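Jallis: folding shirts from hand-held gripper demos

12 comments · 40 shares

README, work in progress. Ask Jocelyn Chan before you cite any of it.

What's in this release

1,519 demos of people folding clothes at home with a pair of hand-held grippers, one per hand. Mostly T-shirts. Also pants, a few towels, kids' stuff. No robot in the loop during collection. Policy trained on the demos, then run on our two-arm setup (we call it Fondora, the config files call it that too, don't rename it or the launcher breaks).

Main question: does a policy trained only on bed and floor folding in real homes work on a table in the lab? Short answer: for T-shirts yes, mostly. For denim no.

Why beds

Earlier set (Arain) was all tabletop. Same table, same light, same handful of shirts. Policy looked great on that table and fell apart anywhere else. Soft surfaces were the worst of it. Fingers push down, the surface gives, the cloth slides under the fingertip and you come up with nothing, or you come up with the shirt and a pinch of bedding. So for Jallis we went to bedrooms and asked people to fold where they normally fold.

Some collectors put a mat down first, some went straight on the bedspread. We kept both. There's a field for it in the metadata, surface_type. It is hand labeled and has mistakes, please open an issue when you find one.

What an episode looks like

One garment, start to finish. Starts with the garment somewhere in reach, ends when it's on a stack and both grippers are clear. If the collector folded several in a row we cut the recording afterwards, so the background stacks grow from one episode to the next. Keep that in mind for your train/test split!! Split by home, not by episode. We got this wrong the first time and the numbers were way too nice.

Each gripper has its own view. Left and right are synced but the clocks drift a little over a long session, run align.py before anything else. Raw files are not aligned. Trained on raw by accident once, the policy learned to wait for its own other hand.

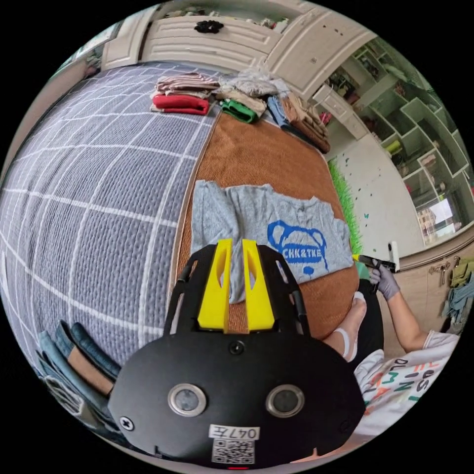

Fig. 1. View from one gripper, T-shirt on a woven mat, folded stacks at the far end.

Check the handedness tag before you trust a folder name. Folders were named by whoever unpacked the cards and a couple are swapped. If the label is readable in the view use that. Otherwise the gripper pose at the start of the episode usually gives it away.

Garments

Shirts with a big print are easier than plain ones. We think the print gives the encoder something to lock on to, plain gray or white shirts on pale bedding are where most of the bad grasps come from. Haven't proven it. The ablation where we blur the print area is half done, results are in the notes folder, don't quote them.

Wide lens, so straight lines bend toward the sides. We do not undistort. Tried it, lost too much of the edges, and the edges are where the second gripper shows up. Policy did worse without them. If you undistort for your own use keep the original around.

Training

Nothing fancy. Image encoder, pretrained, fine tuned end to end. Short action chunks, relative gripper poses plus finger width. No language. 5 seeds for every number in the results file. Longer chunks made smoother motion and worse folds, the arms would commit to a sleeve they never had hold of.

We trained on the full set and on a 500 demo subset picked to cover every home. The subset does surprisingly well on T-shirts. Gap opens up on pants. So if you only care about shirts, start with the subset, it trains a lot quicker and you will find your bugs sooner.

Data from Arain added on top: helps a little on the lab table, hurts on anything soft. We left it out of the released checkpoint.

Results, in words

(tables are in results/, this is just the gist)

- T-shirts on table: good. Failures are mostly the last half fold, where the bottom layer gets left behind.
- T-shirts on bedding: okay. Grabs the bedding sometimes, less than before.
- Pants, soft fabric: so-so.
- Denim: bad. Too stiff for the fingers at the force we run. Fold springs open and the policy doesn't notice, it moves on to stacking.
- Stacking: better than expected. Placing on an exisiting stack works, starting a new stack is more random.

A fold counts as success if someone who didn't run the trial looks at the end photo and says yes. No pixel metric. We had one and it gave full marks to a shirt folded inside its own sleeve.

Known problems

- Thumb over part of the view in some episodes. Flagged as occluded, not removed.
- Bright windows. Auto exposure pumps when the gripper swings toward one, a few frames go dark. Dropping them didn't change anything so they stayed in.
- Finger width reads slightly wide for one of the gripper pairs. Correction is in calib/, applied by align.py, NOT applied in the raw files.
- Stray frames at the start where the gripper isn't tracked yet. Loader skips them. If you write your own loader, skip them too.
- Collectors fold differently from each other. That's real and we wanted it, but the policy sometimes mixes two styles halfway through and gets stuck. Conditioning on a collector id fixes it and we don't love that fix.

Privacy

Collectors signed off on home recording. Faces are blurred where they show up, plus mail, screens and family photos where we caught them. If you spot something we missed write to Jocelyn and the episode gets pulled, no discussion needed. Don't try to work out whose home it is.

Use

Research use. Not a benchmark yet, we may still move homes between train and test. Flornix is the follow-up set, same grippers, adds hangers and drawers, collection goes on until January. Same file format so your loader should just work.

To do

- finish print blur ablation
- relabel surface_type
- swap the wrongly named folders, keep a list of old names
- denim, again, with more grip force
- write the align.py docs properly, sorry about teh comments in there

Comments (12) · Share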